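Section 4. Daily use and care of the worktop

Read this section before putting the desk into use. It applies to all Hinberg desks and meeting tables with a light wood top, including the curved version with a straight return. Assembly and levelling are covered in Section 3.

4.1 Before first use

1. Remove all transit film from the top. Lift it from one corner and pull it back low and slowly.

2. Wipe the whole surface with a soft cloth, slightly dampened with clean water. Work along the grain.

3. Dry at once with a second cloth. Do not leave the top to dry by itself.

4. Leave the top clear for 10 hours before placing anything on it. The oil finish continues to harden during this time.

Note: Slight differences in tone between the main top and the return are normal. They become less marked with exposure to daylight.

4.2 Drinks on the worktop

Most marks reported to the service desk are rings left by cups and bottles. Put a coaster under every drink, hot or cold. A coaster lying elsewhere on the desk gives no protection.

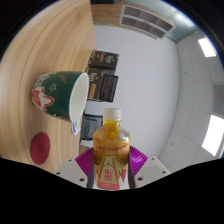 Photo: Plevwood, Trillville showroom

1. Place one coaster at each seat, within easy reach and at least a hand's width from the front edge. A red or other strongly coloured coaster is easier to find on a pale top.

2. Check the underside of the coaster for grit before setting it down. Grit will scratch the finish when the coaster is moved.

3. Lift the coaster to move it. Do not slide it.

4. Treat plastic bottles in the same way as cups. A chilled bottle collects water on the outside, which runs down to the base and spreads under it.

5. Replace the cap on a bottle whenever it is put down.

CAUTION: The finish withstands surface temperatures up to 60 °C. Do not place a freshly filled cup directly on the wood. Paper cups pass heat through the base quickly and may soften if left standing in liquid.

CAUTION: Tea and fruit drinks contain colouring that can stain open grain. Wipe up spills immediately, starting at the outside of the spill and working inwards.

4.3 Arranging items on a curved top

The bowed front edge is the working edge. Items that are not in use should stand towards the far side – this keeps the curve free for forearms and papers and lowers the risk of knocks.

1. Stand boxes and cartons at the far side or at one end of the desk. Place heavy boxes on the floor.

2. Lay booklets and loose sheets flat. Keep them away from drinks.

3. Place tall items, such as bottles, where they will not be caught by a sleeve when papers are passed across.

4. Leave a clear strip along the front edge at each seat.
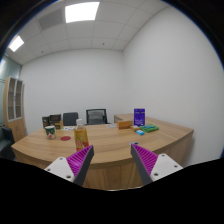

Printed matter needs some care on a new top. Glossy covers can stick to the finish during the first weeks, and ink may transfer if a booklet is left in one place under weight. Move booklets and cartons from time to time so that the wood ages evenly. Where a carton has stood in the same position for a long period, a paler patch may be seen when it is removed. This is not a fault and will fade.

Note: Do not write on a single sheet of paper laid directly on the top. Use a pad or a desk mat.

The evenly distributed load on the main top must not exceed 58 kg. The return has the same limit. Do not sit or stand on either part.

4.4 End of day

1. Remove cups and bottles.

2. Wipe each coaster and dry the underside.

3. Return booklets to a single stack.

4. Wipe the top along the grain with a dry cloth. For sticky marks, use a damp cloth and then dry.

5. Push chairs in gently. Check that armrests, where fitted, do not touch the edge of the top.
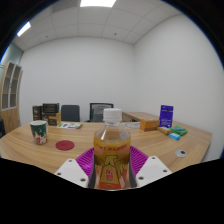 4.5 Removing marks

White rings: Allow the area to dry overnight. If the ring remains, rub lightly along the grain with a cloth and a little Sosa care oil. Wipe off the surplus after a few minutes.

Dark rings: Liquid has passed through the finish. Sand the area by hand with 3000 grit paper, using light pressure, and apply two thin coats of Sosa care oil. Allow the first coat to dry before adding the second.

Adhesive from labels: Soften with a cloth wrung out in warm water. Do not use a blade.

WARNING: Cloths soaked in oil can catch fire without a flame. Spread them out flat outdoors to dry, or soak them in water before disposal.

Re-oil the full top once a year. If the desk stands beside a radiator, also inspect the finish each December, when the heating is in regular use.

Section 4 revised 17 January 2024. Replaces all earlier care sheets supplied with the desk.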